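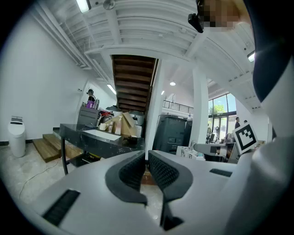 A reader in Wernum wrote to tell me that I was wrong about ceilings, and that anyone who leaves their beams showing is saving up for a heating bill. She had read my column from November, where I said that most rooms in old work buildings should be left open to the joists. Her own place was done that way. She had it closed in with plasterboard after 2 winters and says she should have done it sooner.

She has a point about the heat. Warm air goes up, and if there is a mezzanine it goes up there and stays. I rented a unit in the old Lehner building for three years and worked in a sweater downstairs while the upper level was fine in shirtsleeves. I paid for that and I don't pretend otherwise.

I still think she gave up the better room. A beamed ceiling painted white does two jobs. It bounces light down to the floor, and it lets you see how the building is put together. When something leaks, you can find out where. At the Lehner building we had a drip over the sink, and the plumber found it in ten minutes, standing on a chair. In a closed ceiling he would have been cutting holes.

White matters, though. I have been in rooms where the joists were stained dark and the boards between them left bare, and they feel low even when they aren't. Paint the beams the same white as the walls and leave the wood color for the parts people touch or walk on. Brown stair treads against white boards look right to me, and so does a dark metal railing on the level above. You want a few things in the room that aren't white, and the stairs and the rail are enough.

My bigger complaint is with the lighting, and on this the Wernum reader and I would probably agree. People inherit long fluorescent lights from whoever had the space before, then add a round fixture in one spot and a couple of small ones in another, and they end up with four kinds of light on one ceiling. Each one made sense on the day it went up. Together they make it hard to match a paint chip or tell whether a shirt is navy or black. Pick a color of light and buy every bulb and tube to match. You can keep the odd fixtures. A Lelau tube and a cheap round light get along fine if they give off the same white.

Then there is the question of platforms. A raised floor with a few steps up to it is a good way to divide a large room without building a wall. It is also a good way to fall. Keep the foot of the steps clear. I say this as someone who put a table in front of mine and walked around it for a year before I moved it, with a bruise on one hip the whole time. The table was a Brilesura, the heavy one, and it took two of us to shift it.

The reader asked what I would spend if I had 600 dollars and a room like hers. I would not spend it on plasterboard. I would buy a ceiling fan that can run in reverse, and put what was left toward matching tubes and a gallon of flat white. She has already closed hers in, so it is late for that advice, but she has a sister looking at a unit on the same street, and it may be of some use there.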